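# Laying a small place when the table is plain white and the food comes on a tray?

**Manee Saengthong**

Hello everyone, and sorry in advance because I do go on a bit. I've taken over the suppers at Khunthong, which is a little supper room above a shop (we seat 9 if everybody breathes in), and I'm trying to get the individual places looking nicer without spending very much. The tables are white and completely bare, the walls are a pale grey, and I've banned myself from buying tablecloths after last November, when I washed and ironed so many of them that my wrists ached until the new year.

So what I've been playing with is one cloth placemat per person, folded, with the food set down near it and the cutlery close by. My trouble is that I can't decide on anything! Does the mat go straight or on a slant? Should the fork lie on the mat or on the bare table? And does a mat want to be one colour or two, when everything round it is so pale? My sister lays everything dead square, like a school dining hall, and my husband says he would eat off the windowsill, so I'm not getting much help at home.

I have a budget of 100 pounds for the whole room, and I'd like to keep some of it back for candles. I'm also a bit worried about things sliding on the white tops, as they're very smooth and I've got one guest who talks with his elbows.

Any thoughts very welcome, long or short.

---

**Dostness**

Put the fork on the left. Get cloth mats, the plastic ones smell. Slant looks fussy in my opinion but it's your supper.

---

**Amnuay Paisan**

Oh, what a lovely thing to be doing, Manee, and please don't apologise for the length because I'm about to be much worse. I laid tables for a living for a good few years, first at a small place called Unside and then for private dinners, and I still can't sit down anywhere without nudging the fork.

I'd say yes to the slant, for a table like yours. On a patterned cloth it can look as though somebody knocked it, but on bare white there's nothing for it to argue with, and a diagonal does a lot of work for something that costs no money at all. Two colours are better than one as well. If you fold the mat so one panel overlaps the other you get a soft line down the middle, and a warm colour beside a cool one stops the white looking like a doctor's surgery. Beige and slate blue is a pair I come back to again and again, and it's kind to nearly any food you put near it. 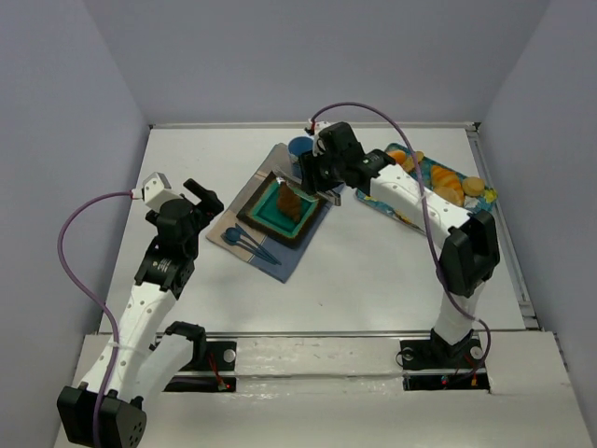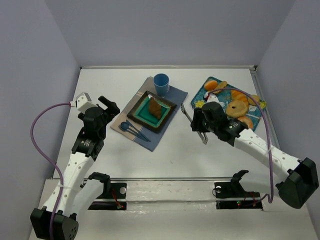 The mat folded in beige and slate blue is in the second one, on the slant, with the silver fork beside it.

Now, the fork. If the mat is folded small, let the fork lie on the table and don't try to squeeze it on, or you'll have the handle hanging off and it will look like a mistake. I like it on roughly the same slant as the mat, tines towards the cloth, close enough that your guest's hand finds it without looking. If you do want it to rest on fabric, open the mat out flat and lay it straight, and then your sister will be happy too.

On colours and budget: don't buy proper placemats until you've been through the remnants. I got a bag of cotton offcuts from a stall and made six pairs in an evening, with a plain hem and nothing clever, and they've been through the wash more times than I could tell you. Wash the cloth before you cut it! I didn't, with my very first lot, and the blue shrank and the beige stayed put, so they all curled up at one corner like stale sandwiches. They ended up as dusters.

For the sliding, I use a square of that rubbery drawer liner, cut a good bit smaller than the folded mat so it can't peek out. The stuff I've got at the moment is Brimine, which I'd happily buy again, though I expect any of them would do. Put a larger piece under the tray too if your elbow gentleman is coming. And sit him at the end.

One more thing and then I'll let you get on. Lay a single place the night before and leave it, then go back in at the hour you'll be serving, with the lamps on, and sit in the chair. I always lay from standing up and forget that the guest sees it from much lower down, and I nearly always end up bringing the food a couple of inches closer.

---

**Manee Saengthong**

Thank you both, and Amnuay, I've printed yours out! I tried the slant this evening with two old napkins and it's much prettier than I expected. My sister has gone quiet, so I think she likes it. Off to look for remnants in the morning. Would you press the fold in with an iron, or leave it soft?

---

**Amnuay Paisan**

Leave it soft, and save your wrists. Smooth it down with the side of your hand when you lay it.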